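Proportion in the Treatment of Speeding Drivers

An opinion by Girish Tripathi, Vustura Road Policy Forum

The town council of Pliltham will decide before the end of the year whether to ask for a wider use of license suspensions against drivers who are caught speeding on the Enis road. The proposal has been received warmly by residents who live along that road, and their concern deserves respect. Drivers pass close to front doors there, and the posted limit is ignored at all hours. The question before the council is whether suspension, applied in the form now proposed, is the right answer. In my view it is not.

Under the draft, a driver recorded at a set margin over the limit would lose the license for a fixed term on the first offense. The fine would rise to $2,000, and the term would begin on the day the notice is issued. A hearing could be requested, but the suspension would run while the request was pending. In most cases the term would be over before the hearing was held.

This last point has received too little attention. A penalty that is served before it can be challenged leaves the appeal with very little to decide. Money can be refunded. Weeks without a license cannot be returned to a home health aide who lost her clients, or to a roofer who could not reach the job. The draft makes no provision for compensation where a reading is later set aside, and the council's legal office has not been asked to prepare one.
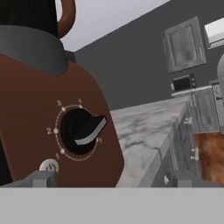
What the Enis road figures show

The council's case rests on a survey carried out in September at two points on the Enis road. The survey logged 2,106 vehicles traveling above the limit. That number has been quoted at every public meeting held on the subject, usually without the table from which it was taken. Of those vehicles, 44 were traveling at a speed that would bring a first-offense suspension under the draft.

Those 44 drivers present a real danger and I do not ask for leniency on their behalf. Yet the discomfort expressed by residents was caused in large part by the remaining drivers, who would be untouched by the suspension rule. They would receive the same notice in the mail that they receive today, several weeks after the event, and they would pay it or contest it as they do now. If the aim is a slower road, the draft spends most of its effort on a small part of the problem.

The survey also recorded where speeds were highest. They rose sharply on the long downhill stretch south of the Sandhu bridge, where the road was widened years ago and where the shoulder invites drivers to treat it as a highway. North of the bridge, where parked cars narrow the lane, speeds fell back toward the limit. The same drivers were presumably present on both stretches. The road itself appears to account for a good part of the difference, and no change in the penalty schedule will alter its width.

The start date of a suspension

Several jurisdictions allow a driver some choice over when a suspension begins, within a short window set by the court. The draft contains no such window. Its supporters argue that any flexibility weakens the message. I believe the opposite case is stronger. A driver who has time to arrange a ride, exchange shifts or hire a replacement is far more likely to obey the suspension. A driver who has no time to prepare is tempted to keep driving, and a suspended driver at the wheel may well be uninsured as well.

A reasonable window would also reduce the number of requests for delay that reach the clerk's office. Employers could be given a fixed date. Families could plan around school, medical visits and the care of older relatives. The suspension would still be served in full. 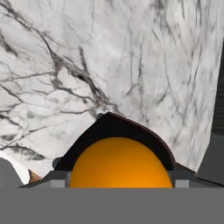 Fines set without regard to income are a further weakness of the draft. The sum of $2,000 is a severe blow to a household living from one paycheck to the next, and a minor nuisance to a household with savings. The difference is felt at home, where the money must be found. For a family whose kitchen has a worn counter it cannot afford to replace, the fine may consume everything set aside for the year; for a family with a white marble surface veined in dark gray, like the one shown here, it may be paid the same evening and forgotten by the weekend. A scale tied to income would take more administration, and the clerk's office would need additional staff time to run it. That cost should be estimated and published before the idea is dismissed.

Recommendations to the council

The Forum has submitted written comments and asks that the draft be returned for revision. The suspension should be kept for the most serious speeds and should not begin until the period for requesting a hearing has ended. Where a hearing is requested in good time, the suspension should wait for its outcome, except where the driver has a recent record of similar offenses. A start window of two weeks should be written into the text.

The Forum further asks that part of the revenue from fines be reserved for work on the road south of the Sandhu bridge. Narrower lanes and a raised crossing at the foot of the hill would act on every driver who passes, including those who have never received a notice. Preliminary drawings for the crossing already exist in the public works department and could be brought up to date at modest expense.

Written comments on the draft will be accepted by the town clerk until 15th October. Residents of the Enis road, and those who drive it to work, are equally entitled to submit them.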